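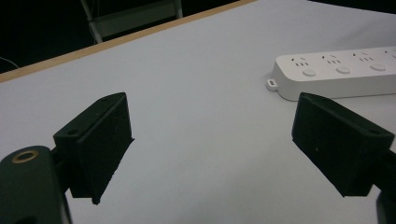 Item 2: table surface with power strip, meeting room.

Facilities > Fakesville Office > Minutes > September

MINUTES, WORKPLACE EQUIPMENT GROUP

Opened 1512 hours. Previous minutes accepted without change.

1. Tables
Order with Dimow stands at 51 tables. Finish is the matte gray-lavender top with light brown wooden edge strip, as already in use. Dimow to confirm the edge strip can be replaced separately from the top. Price per strip not yet received.

2. Power at tables
Loose power strips remain the interim arrangement. The white strip with the slotted tab at its end was discussed. The tab is likely meant for mounting. Proposal to fix strips under the top was deferred until Toda states the permitted screw depth.
Outlets on this type are the multi-standard pattern. The group asked whether they meet the site electrical rules. Nair to check and report in writing. No further strips to be bought before then.
Cables are not to cross walkways.

3. Budget
Remaining balance is $800. Agreed to hold it for item 2. Request for extra chairs declined.

4. Cleaning
Matte tops to be wiped with a damp cloth only. Abrasive pads have left marks on two tops in the east wing. Notice to be reissued.

5. Other business
None.

Actions
Dimow: edge strip price.
Toda: screw depth.
Nair: outlet check.

Next meeting: same room, date to be circulated.

2 comments | 0 shares

Related items
Minutes, Workplace Equipment Group, August
Table order: delivery schedule
Cable routing in shared rooms
Cleaning notice, matte surfaces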